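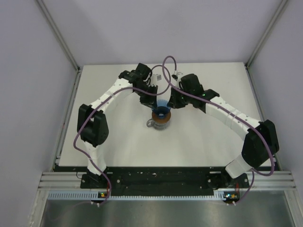

Why does my drip coffee maker overflow the basket when the filter looks fine going in?

Usually water is arriving faster than it can drain through the coffee. A grind that's too fine will do it, so will a paper filter that has folded over on itself, and so will a drip valve under the basket that's gummed up and only opens partway. On my Ostard it was the valve plus the grind, and it took me most of January to work that out.

14 shares
5 comments

Status: closed, sort of. I'm leaving the whole log up for anybody with the same machine.

Original ticket

Hi all! New to the board, long-time drinker of bad coffee. I've got the Ostard drip maker, the plain one with the glass carafe and the swing-out basket, and it has started flooding. I fill it, I press the button, I wander off to feed the cat, and when I come back there's brown water creeping toward the toaster and a layer of wet grounds on top of the lid of the carafe. Not every time. Maybe every third morning, always on the mornings I'm running late (I know, I know).

Things I already know you're going to ask:

The carafe is all the way in. I push it until it clicks against the plate.
The lid is on the carafe, and it's the right lid. If it isn't on, the drip valve doesn't get pushed open and you get a swimming pool, which I learned when I was new to this machine.
I use the unbleached cone filters from the Gadcombe grocery, the size that's printed on the inside of the basket door.
Water is from the tap and it is HARD. You could build a porch out of it.

First try: descaling

Everybody's first answer is descale, so I descaled. White vinegar and water, half and half, ran half a tank, switched it off, let it sit while I watched a show, ran the rest. Then plain water through it until the kitchen stopped smelling like pickles, and I'll be generous and say it mostly stopped. There was a fair amount of white grit in the carafe after the first pass, so it needed doing.

Result: the machine is noticeably faster and quieter. It also flooded the very next morning, worse than before. I was pretty annoyed. Then I thought about it in the shower and it made sense, the water was now coming out of the spray head quicker than it had in ages and the basket was draining just as slowly as ever. So the descale was a good idea that made my particular problem worse. If yours floods right after a descale, don't assume you broke it.

Second try: the filters
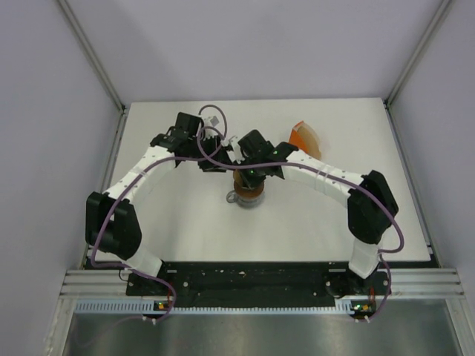

My next theory was the paper. I'd been buying whatever was on the shelf at Gadcombe and they'd switched what they stock, so I grabbed a box of white ones from a different store and ran them side by side with the brown ones for a week. I couldn't tell them apart for speed. What I did find is that I'd been lazy about the seams. A cone filter has a crimped seam down the side and another along the bottom, and you're meant to fold those over, in opposite directions, so the thing opens up and sits flat against the basket. If you just shove it in, it can lean away from the wall, the spray hits the outside of the paper, and the top edge flops down. Once it flops, grounds go over the top and straight into the drain hole.

So I started folding the seams, opening the cone up with my fingers and wetting it a little under the tap so it sticks to the plastic. It helps a lot. The grounds-on-the-lid part of my complaint pretty much went away that week. The slow drain part didn't, and I still had the basket fill right up to the rim a couple of times with nowhere near a full tank.

Side question somebody asked me in a message: can you use two filters to keep the sludge out? I tried it. Don't, it drained like a clogged gutter.

Third try: the grinder

I have a Virnis burr grinder, a hand-me-down, with a dial that goes from 2 at the fine end to 14 at the coarse end. I'd been grinding at 5. Why 5? No reason at all, that's where the dial was when it came to me. I made a pot at every setting on up (my poor stomach) and took notes on the back of an envelope, and the short version is that 5 is much too fine for this basket. The bed turned to mud, you could see a shiny puddle sitting on top of it long after the machine had finished.

Up at 13 it drained beautifully and tasted like a wet cardboard box. I ended up a bit past the middle. Your grinder will be different from mine, so don't copy my number, just go coarser until the puddle is gone at the end of the brew and then back it off one click if it tastes weak.

I also took the top burr out and cleaned it. There was a packed ring of old oily dust behind it that I had to dig out with a toothpick, gross, and I suspect it was throwing off all kinds of extra powder into every batch. If you've never had yours open, unplug it first and have a look. A dry paintbrush does a nice job on the rest. 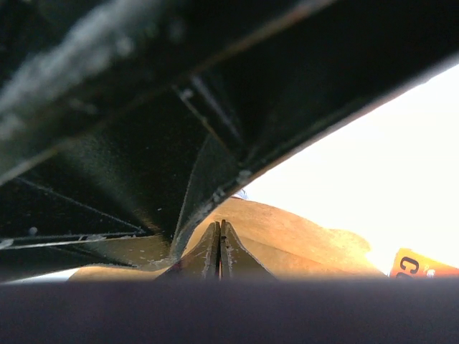
Extreme close-up: glossy dark folds, with something golden-brown behind the tips.

Fourth try: the valve

By now I was down to a flood once in a while instead of constantly, and I nearly quit there. Then one morning I lifted the basket out right after brewing and it still had a good inch of coffee in it, with a coarse grind and a properly folded filter. Okay, so that's not paper and it's not the Virnis.

On the bottom of the Ostard basket there's a little spring-loaded plug, the thing that stops the dripping when you steal a cup early. The carafe lid is supposed to push it up out of the way. I pressed mine with a thumb and it moved, but it moved like it was stuck in honey. I pressed it again and it stayed halfway. There's your problem, lady.

What I did, in order:

Took the basket out and soaked it in hot water and dish soap for the length of a phone call with my sister (long).
Worked the plug up and down under the water until brown stuff quit coming out of it.
Picked around the rubber seal with a wooden skewer. Not a knife, you'll nick it.
Rinsed it, soaked it again in clean water with a spoonful of baking soda, rinsed again.
Filled the basket at the sink and pressed the plug. It should pour out in a steady stream and snap shut when you let go. Mine had been dribbling, now it gushes!

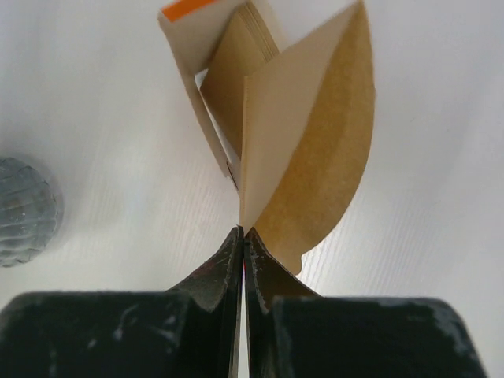
I called Ostard to see if they sell the plug and spring on their own. They'll sell you a whole basket, up to 14 business days to ship, or you can try a repair counter. There's one at Staniforth Appliance across town that had a used basket in a bin behind the register. I bought it as a spare and I've been swapping them so one can always be soaking. You probably don't need to do that. I just like having it.

Other stuff people suggested that wasn't it, for my machine anyway:

Spray head holes blocked. I poked each one out with a sewing needle and a couple were crusty, so it was worth the bother, but no change to the flooding.
Machine not level. My counter does slope a tiny bit toward the sink. I shimmed the front feet with folded cardboard and it made no difference that I could see. Took the cardboard out again when it got soggy.
Too much coffee in the basket. Fair point, I do heap the scoop. I've gone down a little and I resent it.
Old beans. I don't see how, but I'd love to hear the theory. Very FRESH beans do puff up a lot when the water hits, and I noticed that with a bag I opened the same day, so if yours only overflows with a new bag that might be your answer.

Update, 25 February 2022

No floods since the soak. I rinse the plug under the tap every time I dump the grounds, it's become a habit, and I give the basket the full soap treatment when I do the sheet pans. The descaling I'm going to keep up too, what with our water.

One thing still bugs me. The last bit of the brew spits and the lid of the carafe gets a ring of drops on it that run down when I pour. It's a small thing and it may just be how this carafe is made. If anyone with the same Ostard has a dry lid, would you tell me whether yours has the little rubber ring inside the lid hole? Mine doesn't have one and I can't tell from the manual if it ever did.

2 people found this log helpful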